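Cleaning a Living Room From the Top Down

Dust falls, so start high and finish on the floor. Crown molding holds more dust than most people expect. Wrap a dry microfiber cloth around a broom head and run it along the top edge. For recessed lights, switch them off, let them cool, and wipe the trim with a barely damp cloth.
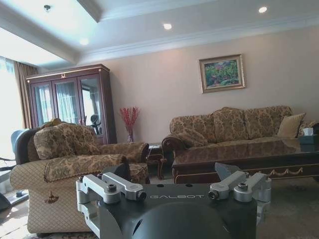 Ceiling lights and crown molding come first.

Next do shelves, then tables, then chair arms. Change the cloth when it turns gray.

Empty the wastebasket before you vacuum. Keep 4 spare bags flat in the bottom of the bin, under the one in use. When you lift out the full bag, the next one is ready. Fold the new bag well over the rim so it stays put.

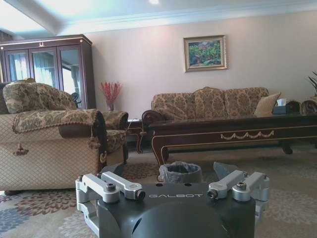 Bag folded over the rim of the wastebasket.

Patterned rugs hide crumbs and small stains. Vacuum slowly in one direction, then across it. Blot spills with a white cloth and cold water. Do not rub. Test any cleaner on a corner first and wait until it dries. Turn the rug end for end every April so it fades evenly.

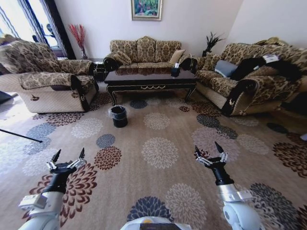 Santosh Sengar writes that baking soda left a pale haze on his wool rug and took three passes with the vacuum to get out. He now skips it and airs the rug over a porch rail for an afternoon.

On wool, use cleaners marked safe for wool, and keep the steam cleaner off it.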